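Bralach procura 2 pessoas para a arrumação e limpeza da sala de materiais, em Bundorville. Início em setembro.

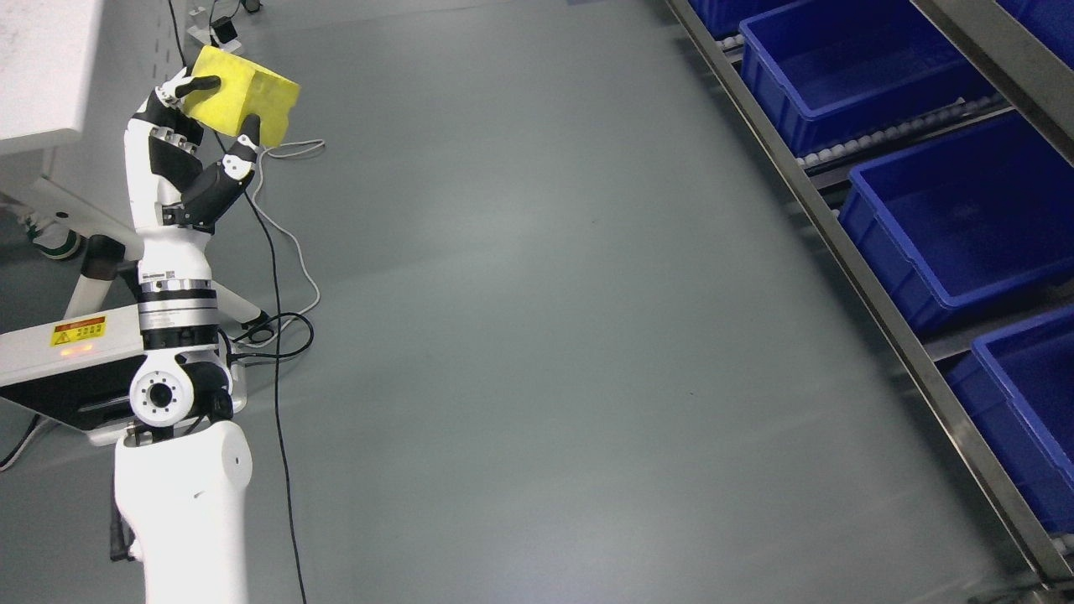
Estante com caixas azuis, sala 205

O trabalho é separar esponjas, repor as caixas e limpar a mesa de inox.

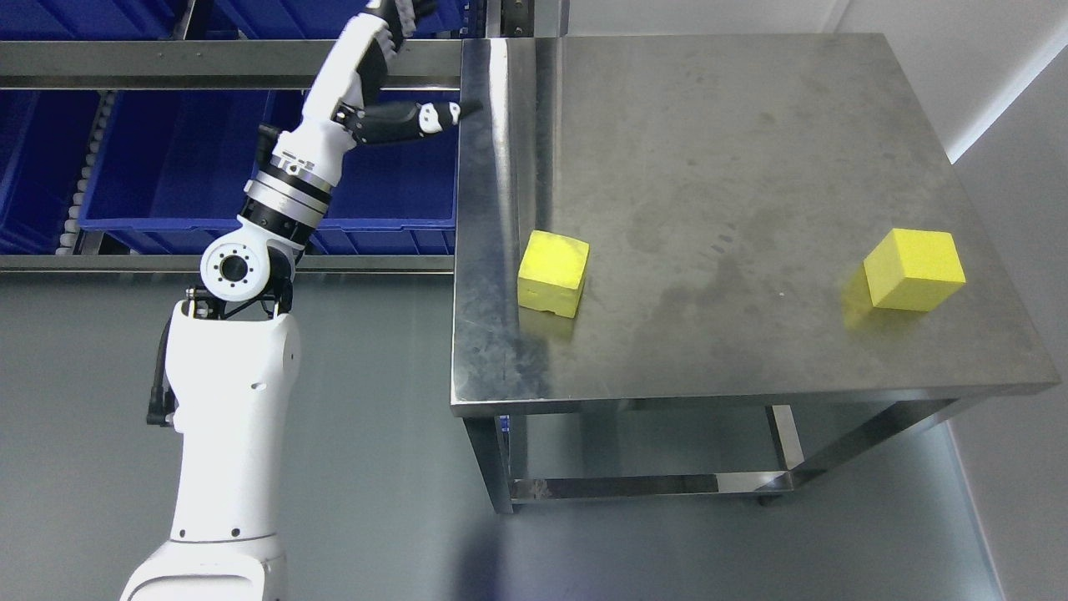 Soteo, que já fez um turno, avisa que convém trazer calçado fechado. Luvas há na sala.

Turnos de quase 18 horas por semana, só de manhã.
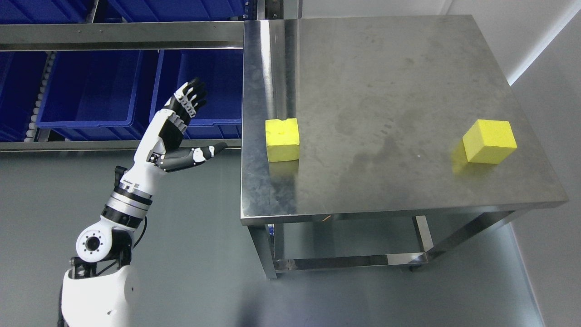

Não é preciso experiência. Idade mínima: 18 anos.

Candidaturas até 13 de junho de 2026.

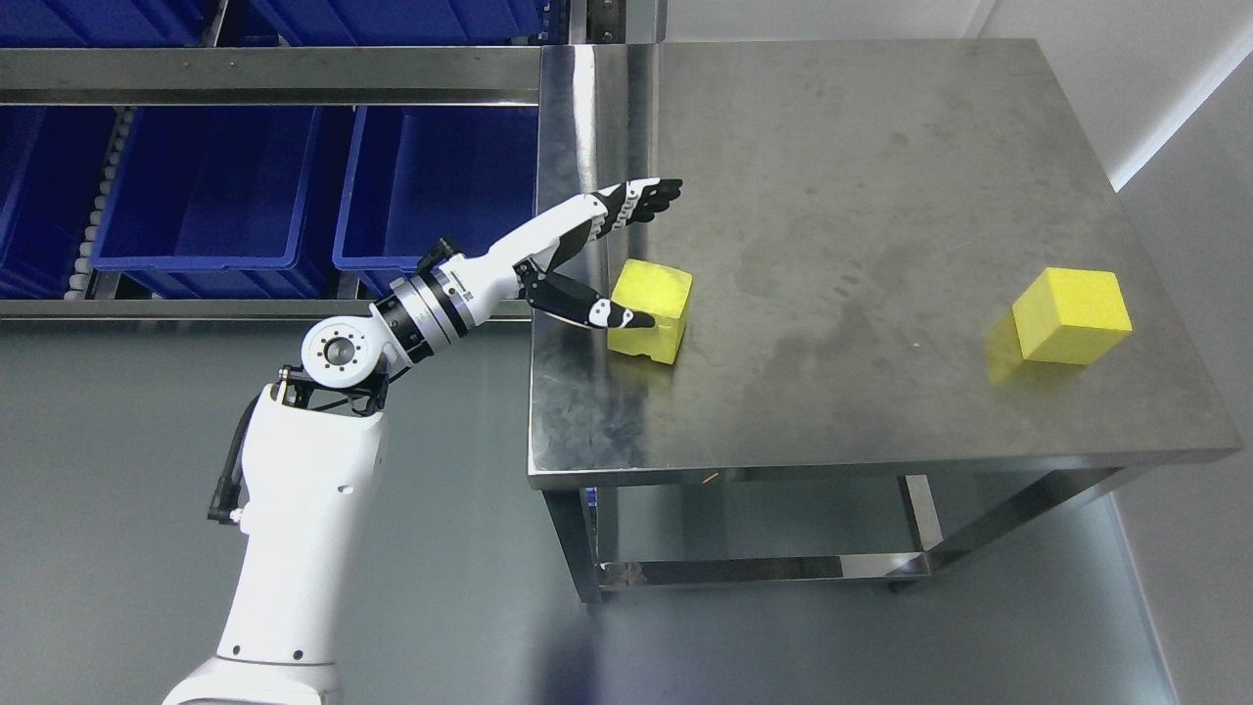
Entregar o currículo na receção da Bralach.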